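Bread, Racks and Doors: The Slow Arrival of the Household Machine

For three years the kitchen program at Korkurden has asked a plain question of every machine that enters its test rooms: can it finish a chore that a tired adult would do without thinking? The answer, as of this spring, is that some machines can finish some chores on most days. The program's staff regard this as progress. They are also careful about how the word is used.

The test list is short on glamour. It includes folding a hand towel, emptying a cutlery tray, wiping a counter and making toast. Each chore is run 200 times before a result is released, and a run counts only when the machine completes the whole task without a person stepping in. A slice of bread dropped on the table ends the run. So does a door left open.

Toast has proved to be a useful measure. Bread is light, soft and never quite the same shape twice. A firm grip crushes it and a loose one lets it slide. The wire rack beneath it has gaps that can catch a crust, and the oven door must be pulled down through an arc that many arms still follow poorly. Shiny metal and glass add to the difficulty, as a camera may read a reflection as a solid object. In April, the program reported that door opening alone accounted for more failed runs than any other step.

Zastbridge, which supplies control software to small manufacturers, has taken a different path. Its engineers began on the shop floor, where parts arrive in known positions and the lighting does not change at 4 p.m. Their systems load trays and sort fasteners for 30 customers, and the company describes that work as dependable. Its first household trials were less so. A routine that had run for weeks at a packing bench failed when a cutting board was moved a hand's width to the left.

The gap between the two settings is narrowing, though slowly. Newer methods allow an arm to learn from recorded demonstrations, in which a person guides the machine through the motion many times over. The Mac Giolla Institute, which maintains a shared library of such recordings, now holds 3000 of them for kitchen work. Its published guidance urges members to record mistakes and recoveries as well as clean runs -- a machine that has seen only success has little to draw on when the bread slips.

Speed remains a weak point. A person can place a slice in a toaster oven, close the door and turn a knob in a few seconds. The arms tested at Korkurden commonly take 2 minutes, and much of that time is spent pausing before contact. Cost is another matter for the household buyer, and none of the groups consulted would name a date for a product at an ordinary price.

Bikedley, a housing association that has agreed to host the next round of trials, has asked that they begin in shared kitchens used by older residents. The association's interest is practical. Many of its tenants can cook well but find it hard to bend, reach or carry a hot tray. A machine that did those three things safely would be welcome, even a slow one. The first kitchens are being measured now, and their ovens do not match.
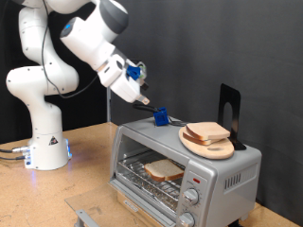 *A robotic arm at work over a toaster oven, with one slice of bread on the rack and two more on a board on top.*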